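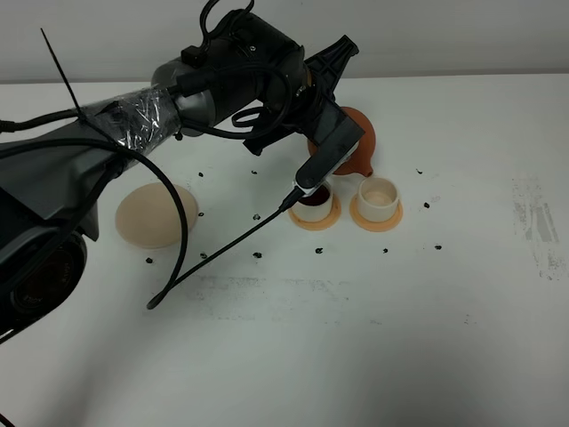

4/2/25, Sultdale, back bench

Chore of the week: clearing up after tea. Two cups, two saucers, crumbs. Any child of seven can be nagged into doing it. Let's see how we get on.

Starting tally, carried over from the last book: 453 attempts at a cup lift on this bench since Cantero moved us to the new control code. I am not copying the success column across as it is in the old book and I would like to have a nice morning.

Order of work as agreed on the whiteboard:
1. Lift the left cup off its saucer, put it down again on bare table.
2. Same for the right cup.
3. Saucers, stacked.
4. Crumbs.
Item 4 has a question mark after it in somebody else's writing. Mine now has two.

09.40. Homed the arm. Homed it again, joint 3 was sulking. Speed limited to a quarter, so a cup lift takes long enough to go and get a biscuit.

10.05. First go at the left cup. Finger came down on the rim side instead of the body and pushed cup and saucer along together, very politely, like a waiter who wants the table back. Nothing spilt. Stopped it by hand.

10.20. Moved the approach point up and outwards. Gripped, lifted, saucer came up a little as well and then let go. Counts as a lift under the Plemwood sheet, which only asks where the cup ended up. I have written to Plemwood about the sheet before.

10.50. Right cup. The planner is treating the rubber bulb as a wall and won't go near that side, so it picks a route over the top that uses most of the arm's reach and all of my patience. Got there on the third go. The dark drink is easier for the vision than the pale one – beige in a white cup under our lights has hardly any edge to it, and the fill height comes back different every time you ask.

11.30. Saucers. No. A flat thing on a flat table, and a stiff finger. A person slides it to the edge or gets a nail under it without thinking. We have no nail. Tried tipping it by pressing down on the rim and got a loud click and a fault code, 488, which the manual describes as "see supplier". Left it.

Lunch.

13.15. Crumbs, for completeness. The black bits do at least show up against white. The segmentation finds them happily, and is just as happy to find the grey smear along the front and the smudges over on the right, and wants to pick those up too. I watched it try to pick up a stain for four minutes. Have wiped at that patch with spirit before now and the stain won.
The planner's estimate for doing all the crumbs singly: 3543 seconds. I did it with the side of my hand in three, then put them all back for the afternoon run.

14.40. Left the cup lift looping. The thick cable swings when the wrist turns and I don't like how low it hangs. Needs a proper clip further up the arm. The tape is holding but tape was meant to be a May job at the latest and that was last May.

Log files 2716 onwards are today's. Ignore the first two, wrong table height.

So, can it clear the tea things? It can move a cup, given notice. Cenero want a line for their newsletter on "the end of washing up" and I have offered them "cup moved". Waiting to hear.

To do:
- saucers: soft fingertip, or a thin lip on the existing one
- mask the stains, or a new table top (ask, be refused)
- cable clip
- look up 488 before anyone presses on a saucer again
- find out why the egg gets labelled "potato, 0.91"
- more biscuits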